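Ticket 483 - Puvwood Holiday Lets
Subject: Calendar shows villa as free when it is very much not
Status: Open, then closed, then open again
Opened: February 2025

Reported by owner:
The patio villa at Nusisside is let through Cletia and also through our own booking page. A family has the place for nine nights in July, deposit paid. Our page knows this. Cletia does not, and has taken a second booking for 5 of the same nights. It is a two-bedroom villa. I don't think they'll want to share.

Support, first reply:
Please clear your browser cache and try again.

Owner:
Cleared. The second family is still coming.
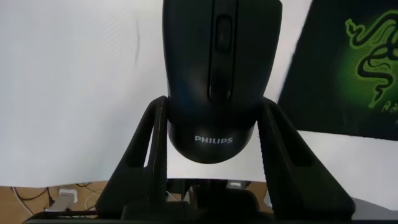 Philips mouse

Support:
Thanks for your patience. Could you confirm that calendar sync is switched on under Property > Availability, and tell us the time of the last update?

Owner:
Switched on, with a cheerful green tick next to it. Last update reads "never". I'd have thought those two might have a word with each other.

Support:
We can see the listing was moved over from the Kubíček agency account. The calendar link still points at the old account, so your bookings are going to a calendar that no longer belongs to a villa. Please remove the link, save, paste in the new one and save again.
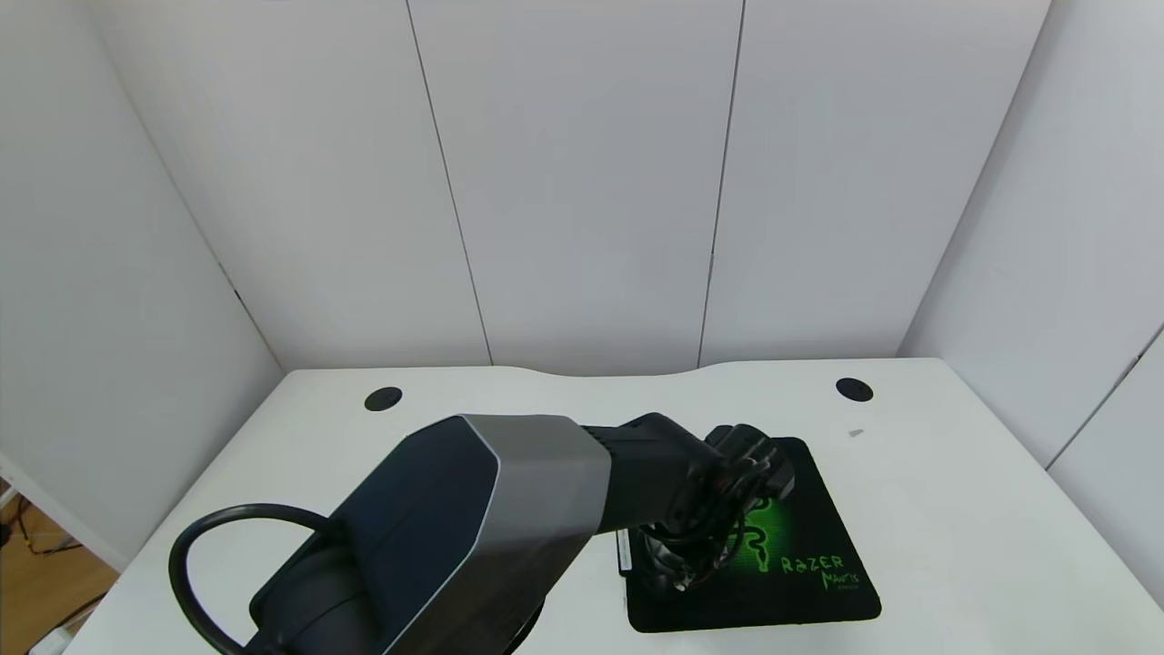

Desk with mouse pad

Owner:
Done. July now blocks out properly. So does every other month. According to Cletia I am fully let until the end of time, and I'd like to meet the tenant.

Support:
The new link brought across an "owner stay" with no end date. Open it, give it one, then press Refresh and wait 40 minutes. Pressing Refresh again restarts the wait.

Owner:
I had pressed it quite a few times by then.

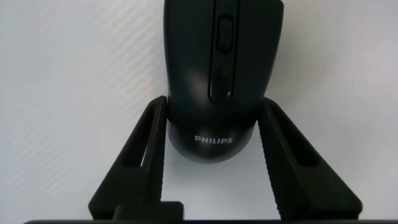

Left it alone over lunch and the calendar came back right: family in July, gaps where there should be gaps, cleaning days still marked. The second booking has been cancelled from your end and the refund shows as pending. The nightly rate has gone back to the winter price for the whole summer, though. Same ticket or a new one?

Support:
New one, please. Closing this.

Owner:
Reopened. Green tick has gone and it says "never" again.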